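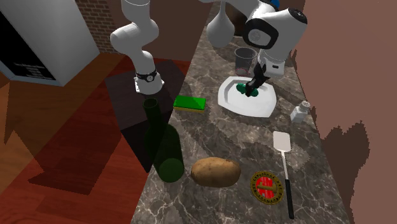 A broccoli floret and a square white plate at the marble counter.

Snacks and set-up for a series marathon at home

Posted 7/28/25 in Kitchen and Home

A new season of Wovoria lands soon, and plenty of households will want to watch the old ones first. That's a long stretch on the couch. These tips cover the food, the room and the clean-up, and they work just as well for a film trilogy or a reality show finale.

Before the day

Check where the show is streaming. Rights move around, and the older seasons aren't always on the same service as the new one. If your service allows downloads, save the first few episodes to a tablet in case the internet drops out in the evening.

Work out your running time and add the breaks. Eight episodes at 50 minutes each is close to seven hours before anyone has got up for a drink. Most groups do better with two episodes, a short break, two more, then a proper meal.

Chill drinks the night before. If the fridge is full, use an esky and put it near the back door, on an old towel to catch the drips.

Food that can be eaten in the dark

Anything that needs a knife is a nuisance in front of the telly. Cut everything to one or two bites and leave out food that flakes or drips. Sausage rolls should be party size. Pizza is fine if you cut it in strips.

Raw vegetables go limp if they sit out cut all day. Keep them in the fridge in a container lined with damp paper towel and bring out a small plate for each pair of episodes. Broccoli and cauliflower are better blanched. Drop the florets in boiling salted water for a minute, then straight into iced water, and drain them well. They keep their colour and don't taste so grassy with dip.

Make dips thicker than you normally would. For yoghurt dips, strain the yoghurt through a clean cloth for an hour first. Hummus only needs less water.

Popcorn

Stovetop popcorn costs less than microwave bags and you control the salt. Use a heavy pot with a lid.

Put in three tablespoons of oil and three kernels over medium heat. When those pop, tip in half a cup of kernels and take the pot off the heat for 30 seconds. Put it back, leave the lid slightly open so steam gets out, and shake now and then. Take it off when the pops are two seconds apart.

Salt sticks better if it's fine. Run ordinary salt through a spice grinder, or crush it with a rolling pin in a paper bag. Butter makes popcorn soggy if it isn't hot, so melt it until it stops foaming and pour it over slowly while someone stirs.

Leftover popcorn keeps until the next night in an airtight tin. Five minutes in a low oven brings it back.

Keeping things warm

A slow cooker on the warm setting will hold meatballs, pulled pork or chilli through several episodes. Stir it at each break. Don't use it to heat food from cold on that setting, as it takes too long to get up to temperature.

In the oven, 70 degrees is enough to hold pastries on a rack over a tray. Leave them uncovered or they go soft.

Cold food with meat, egg or dairy in it shouldn't sit out for more than 2 hours. Put out half and refill from the fridge.

The room

Glare is the main complaint, and dark scenes are the worst for it. Close the blinds on the side facing the screen. A flat sheet over the curtain rod, held with clothes pegs, works if you don't have blockout curtains. Keep one small lamp on behind the television, which is easier on the eyes than a fully dark room.

Turn off motion smoothing in the TV's picture menu. Every brand has its own name for it. If the voices are hard to hear under the music, look in the sound menu for a speech or dialogue setting before you turn the whole thing up.

Lay an old doona cover over the couch, tucked in deep behind the cushions. At the end, fold it in on itself, carry it outside and shake it.

Clean-up

Soak dip bowls in cold water at the last break. Hot water sets anything with cheese or egg.

For butter on fabric, cover the spot with cornflour, leave it for 20 minutes, brush it off, then dab with a drop of dishwashing liquid on a damp cloth. Blot red cordial and wine with cold water and don't rub.

Popcorn husks get into carpet and the vacuum often rolls over them. Go over the area with a damp rubber glove first, in one direction, and pick up what gathers.

Freeze leftover blanched broccoli flat on a tray, then bag it. It's too soft for dipping afterwards but fine in soup.

Filed under: snacks, movie nights, cleaning
3,021 views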